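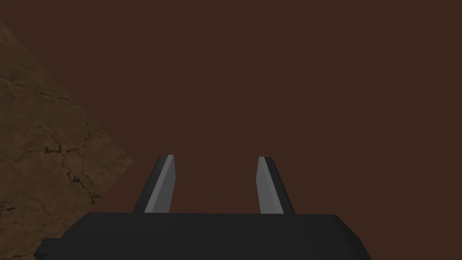 Workshop Course in Small Manipulators
Handout 6: Modeling the hand and wrist view before you cut parts
Instructor: Sandrine Le Goff
Umville Shared Workshop, Room 2
Revised Friday, February 14, 2025

6.1 Scope

This handout covers the simulated hand for the Yilma bench arm. By the end of the session each pair should have a working scene file with the gripper attached, a wrist view, and one textured surface inside the work area. Printing and machining of the fingers are in Handout 7. Bring the finger drawings from Handout 4.

Software: the Zikley simulator, as installed on the workshop machines. Home installs will work if the scene units are set to millimeters before anything is imported. Changing units after import does not rescale collision shapes.

6.2 Frames and naming

Use the following names. The check script looks for them exactly.

wrist_link: last link of the arm
hand_base: gripper body, fixed to wrist_link
finger_l, finger_r: sliding fingers, children of hand_base
grasp_point: empty frame midway between the inner finger faces, at tip height
wrist_view: camera frame, fixed to hand_base

Put the origin of hand_base at the center of the mounting face. The z axis points out through the fingers and the x axis runs along the direction of finger travel. If the fingers slide toward the arm when commanded to close, the joint axis was entered in the parent frame of the drawing and has to be rotated.

6.3 Finger joints

Both fingers are prismatic joints. The full opening between inner faces is 60 mm. Enter this as the combined travel, so each joint gets half. Drive finger_l and set finger_r to mimic it with a multiplier of -1. Do not add a second motor.

Common faults:

Fingers pass through each other on closing. The lower joint limit is missing or negative.

One finger lags. The mimic joint has its own damping value. Set it to zero.

Fingers drift open with no command. Gravity is acting on the finger links and the hold force is too low. Raise the hold force first. Turning off gravity for the links hides the problem and it will come back on the bench.

6.4 Geometry and shading

Keep the visual mesh simple. Flat-shaded faces are enough for this course, and a low-polygon finger loads faster and is easier to check. The inner faces should have a different material from the outer faces. Light gray against charcoal works well, as it lets you judge finger lean at a glance from the wrist view.

Collision shapes are separate from visual meshes. Use one convex wedge per finger and one box for the body. The side block on the body may be left out of the collision model for this session but must be in it before the reach tests.

6.5 Wrist view

Attach the camera to hand_base, never to the world frame. Open the fingers, leave the gap empty and save a still. Check the following against it before going on.

Both tips are inside the view.
The inner faces are visible on both fingers.
The body sits along the lower part of the view and does not cover the tips.
At least one edge of the textured surface is in view.

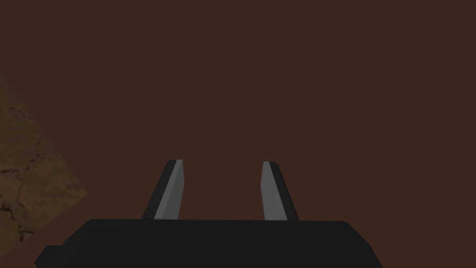
Figure 6.1. Wrist view with the fingers open and nothing between them. Textured patch at left, plain brown surface behind.

The textured patch matters for the next exercise. A plain, evenly shaded surface gives the feature tracker nothing to hold on to, and position estimates taken from it alone will wander. Cracks, speckles and straight borders all give usable points. If the tracker reports fewer than 11 points, move the hand until more of the patch is in view and run it again.

Use a single image texture. Check the tiling: a pattern repeated at short intervals produces false matches, most often one tile width off.

6.6 Time step and logging

Run the solver at 2000 steps per second for finger contact. Lower rates are acceptable for arm motion with no contact. Log joint position and commanded position for both fingers to a plain text file. The Holovus driver board used in August reads the same column order, so leave the columns as they are in the template.

6.7 Work to hand in

The scene file, with names as in 6.2.
One wrist view still, fingers open.
The log of one full close and open cycle.
A short note giving hold force and damping values, with units.

Place all four in the folder for your bench. Files go on the shared drive under 331. Pairs who did not finish the joint limits in the last session should do 6.3 first and leave 6.4 until the fingers move correctly.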